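Hanier T2 Two-Arm Tabletop Cell
Setup, care and spare parts

Product group: bench cells
Supplied by: Foduter
Control software: Testau 4 or later

The Hanier T2 is a two-arm cell for handling trials with household and kitchen goods. Two arms are mounted along the rear edge of a flat table and share one controller. The cell ships as a table, an aluminum profile frame, two arm bases on square plates, two parallel grippers and a cable set. Objects, cookware and appliances are not included.

Floor and power

The cell needs a level floor and clear access on all four sides. Payload and reach are set by the arms fitted and are listed on the order sheet. Each arm runs on its own fused supply. Do not run kitchen appliances from the arm supply. Use a separate wall circuit with its own switch, placed where the operator can reach it without leaning over the table.

Mounting the arms

Fix the base plates before the frame uprights go on. Tighten the four plate bolts in a cross pattern, first by hand and then with the supplied wrench. Leave the red transport caps in the bag until the arms have been leveled. Re-check bolt torque after the first 40 hours of running and again at each service.

Bring up one arm at a time. With the first arm powered and the second isolated, jog each joint slowly through its range and watch the cable bundle at the elbow. It should slide freely with the forearm and never pull straight. If it does pull straight, add slack at the wrist clamp, not at the base – extra cable at the base ends up under the shoulder joint.

Work surface

The standard top layer is smooth brown paper, part no. 738, supplied on a roll. Pull it flat, fold it under the table edge and tape it from below. Tape on the upper face lifts under the grippers and shifts the table height seen by the planner. Replace the paper when it is creased, torn or greasy. A change of layer does not require recalibration provided the same part number is used. Customers who switch to rubber or felt must run the full table touch-off.

Gripper setup

The grippers have plain parallel fingers. Two settings matter for cookware work: closing force and finger height at contact.

For food and soft goods, start at the lowest force step and raise it one step at a time until the item stays put through a slow wrist turn. Corn on the cob, root vegetables and similar firm items normally need step 2 or 3. Steamed buns and bread stay at step 1.

For lids, grip the knob and keep the fingertips clear of the lid surface. Glass lids should be approached from above with the wrist vertical. Set the release height so that the rim meets the pot before the fingers open.

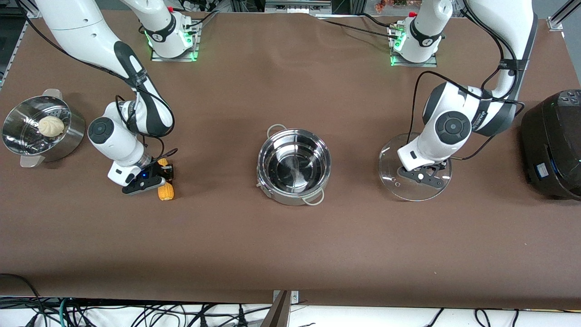

Pots with wire loop handles should be taught with the handles in a known position. A handle that swings toward the arm will catch a finger on the way out, and the resulting stop is logged as a collision on joint 5. Shiny steel interiors can also upset depth readings. If the planner reports a false floor inside a pot, lower the overhead lighting or enable the Ene filter under Testau > Sensing.

Two-arm calibration

Run the shared calibration after any base has been moved, after a collision stop, and at every 3,000 gripper cycles. Clear the table first. The routine touches each gripper to the reference block from both sides and writes one offset per arm. If the two offsets differ by more than the limit shown on screen, do not accept them. Check the base bolts, then the finger screws, and run the routine again.

Routine care

Daily: wipe the fingers with a damp cloth and dry them. Remove food residue from the finger roots, where starch hardens and slows the stroke.

Weekly: inspect the cables along both forearms for flat spots. Check the floor loop at the front of the table and lift any cable that has worked its way under a foot.

Every 1,145 running hours: replace the finger pads and wrist seals and back up the offset file. The hour counter is under Testau > Service and does not reset by itself.

Common faults

Gripper closes but reports empty. Pads worn or force step too low. Replace the pads before raising the force.

Arm stops when lifting a lid. Usually a lid sticking to the rim. Teach a small sideways move before the lift.

Slow drift in placing height. Paper layer loose or doubled – relay it and repeat the touch-off.

Spare parts

738 Paper layer, roll
741 Finger pads, set of four
744 Wrist seal kit
752 Forearm cable clamp
760 Reference block

Orders placed before 2:00 p.m. leave the Foduter warehouse the same working day. The warehouse closes for stocktaking in June.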